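Vornell build: frequently asked questions

Last touched in May, mostly to remove answers that had stopped being true.

What is Vornell?

A two-armed robot being put together in the shared workshop at Longate, on a budget that would embarrass a decent bicycle. It has a white body, two arms, a gripper on each, and opinions about cable routing. It is meant to tidy a table. That is the whole ambition.

Can I buy one?

No. You can build one, in the sense that the drawings are free and your evenings apparently are too.

Why is so much of the work done in simulation?

The simulated arms don't strip gears, and the simulated room has no neighbors. We started with real hardware, broke 2 wrist joints in one evening, and moved indoors, so to speak. The simulator runs on an old desktop under the bench and everything gets tried there before a motor is powered up.

Where did that living room come from?

It's a stock room that came with the scene pack we call Gezer. Nobody in the workshop owns a grandfather clock. We kept the furniture because a robot trained on a bare gray plane tends to think the world is a bare gray plane. The usual starting pose is both arms up, grippers empty, with the table ahead between them. 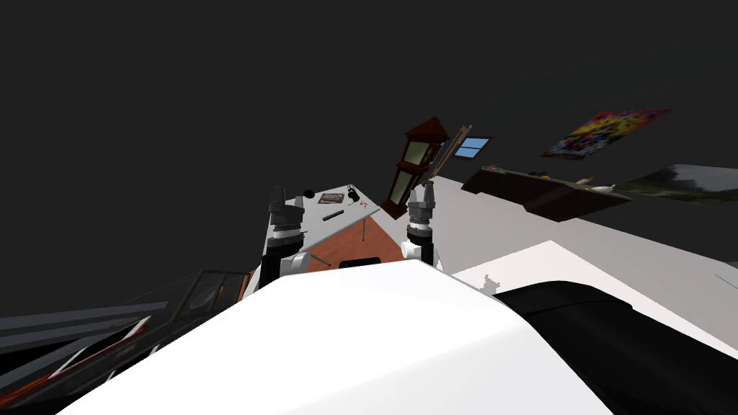 A comment left under the old version of this page, signed Skutalville, says that starting with the arms up is asking for trouble: the first move is always a long swing down, and on real motors that swing is where the belts go. Start them folded and save yourself a drawer of spares.

Fair. On the real machine we now start folded. In the simulator we still start high, mostly out of habit - changing it means redoing 497 recorded runs, and no one has raised a hand.

Does it need two arms?

For picking up a small object, no. For holding a box still while something goes into it, yes. The second arm also doubles the wiring, which we had not fully appreciated.

How long does a build take?

The parts list says 3 weekends. The parts list was written by an optimist. Allow 5, and one more for finding the hex key.

Do I need to know how to code?

Enough to edit a settings file and read an error message without taking it personally.

Can I come and see it?

The workshop is open after 7 in the evening. Knock loudly - the compressor wins most arguments.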